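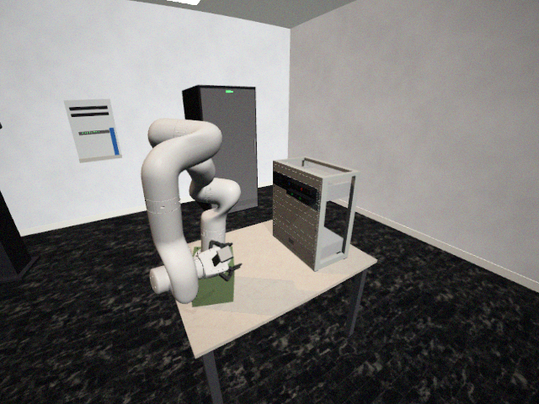
Step 1. Work out whether the block was ever held

Most advice on dropped parts in simulation starts with the friction settings. Leave those alone for now. I have watched people spend an afternoon pushing friction up until the fingers behaved like flypaper, get one good run, and call it fixed. The same job then fell over as soon as the part moved a few millimetres.

This page deals with one fault: the arm goes to a small block, the log says "grasp OK", and the block doesn't end up where it should. I ran into it on the Cordeiro bench scene, the one with the arm at one end of the table and the tall chassis at the other, using the Brivel grasp planner. The steps should carry over to other setups, but check the names of your own settings before you copy anything.

Pause the run at the moment the log reports success. Don't trust the main view. A block that sits between the fingers from one angle can be well clear of them from another, and the main view in this scene looks down at a slant. Swing the camera until you are looking along the fingers, then turn on contact display. You want contact on both fingers. If you have contact on one finger or none, the grasp never happened, whatever the log says.

Step 2. Find out what "grasp OK" means

In our case it meant the close command had been sent and 220 milliseconds had gone by. That was the whole test. There was no check on finger position and none on contact. The Nivport wrapper passed the message along with a green tick beside it, and we believed the tick for most of February.

Search your scripts for the line that sets the success flag and read what comes before it. If it's only a timer, you have found at least part of the problem. Replace it with two conditions that must both be true:

Both fingers report contact with the same object.
The finger gap has stopped changing and is wider than fully closed.

The second one matters when the fingers close on air. They stop moving then too, and a lazy check will pass it.

Step 3. Check the order of the lift

Run the job one command at a time. Ours was sending the lift before the close had finished, so the fingers were still travelling as the wrist went up. At full speed it looked like a slip. Stepped through, it was plain that the arm had left early.

Put a wait on the new grasp check, with a timeout. When the timeout runs out the arm should stop and hold where it is. It should not retry by itself. The default in the Cuvitz example script is to open, back off and try again, and I think that is a bad default. An arm that has lost track of a part doesn't know what is in its path any more.

Step 4. Look at the collision shape

Show collision shapes and compare them with the drawn ones. The finger models we were given had a simple box around each finger, fatter than the finger itself. The box touched the block first and nudged it sideways. Swap in a closer shape for the finger tips and leave the rest simple, or the whole thing will crawl.

Step 5. Now you may touch friction

Put it back to whatever it was before anybody started fiddling. Run the job 100 times with the block's start position shifted a little each time. With the old script and default friction we got 54 good placements. After steps 2 to 4, still on default friction, we reran only the first 63 start positions and all of them passed. I would not read too much into that. It's a shorter run, and the shifts were small.

If you still get drops, change friction in small steps and write down each value.

Step 6. Before any of this goes near a real arm

A clean run in simulation tells you the script does what you think it does in simulation. Matilde Peixoto, who went over our changes, asked what would happen if a contact sensor stuck on. The answer was that the arm would carry on with nothing in its grip, so we added a test that forces both contact signals on while the gripper is empty. The gap check should catch it. Ours didn't the first time, as the tolerance for "fully closed" had been set too tight.

Run that test, then do the same with the contact signals forced off. In both cases the arm must stop. On real hardware start at reduced speed, stay outside the guarded area and keep the emergency stop within reach. The software stop from step 3 is no substitute for it, and any vendor who tells you otherwise should be asked to put it in writing.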